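# Does a 302 lb capacity bench scale really need recalibrating after moving it one room over?

**maltilport_bench** — posted 7th January

We have an Idedent bench scale in the packing room, four-wire load cell, 2 mV/V, nothing fancy. It got moved to the room next door and the dealer in Brumham now wants to sell us a full calibration visit. It reads zero when empty and it repeats. I smell an upsell. Am I wrong?

---

**Chávez Scale Parts**

You're half wrong. Reading zero tells you the zero is fine and says nothing about the span. Put a known test weight on it, something near what you normally weigh, then try the same weight at each corner. If the corners disagree, check the feet before you pay anyone. Most "bad load cells" that get mailed to us are scales sitting on three feet.

I'd also look at the cable. People drag these things by the cable and then wonder why the reading drifts.

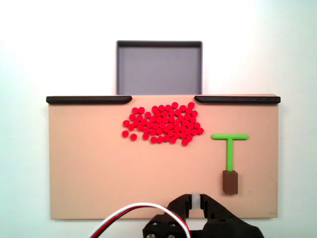 Can I use a barbell plate as a test weight?

Only as a rough check. Gym plates can be off by a surprising amount, and you have no paper saying what yours weighs. Borrow or rent a certified weight if the reading matters to anybody's invoice.

One more thing — if you sell by weight, the dealer may have a point. A legal-for-trade scale can need a new inspection after a move, depending on the state. Call your weights and measures office and ask them. Don't take the dealer's word for it, or mine.

---

**platform19**

Just recalibrate it, takes no time. Ours holds 800 lb and we do it every May whether it needs it or not. Never had a problem.

---

**maltilport_bench**

Every May sounds like a habit to me, and "never had a problem" could mean you never checked. We don't sell by weight, it's only for shipping estimates. One foot was up off the floor, I could slide a business card under it. Leveled it and will rent a weight before I let the dealer through the door.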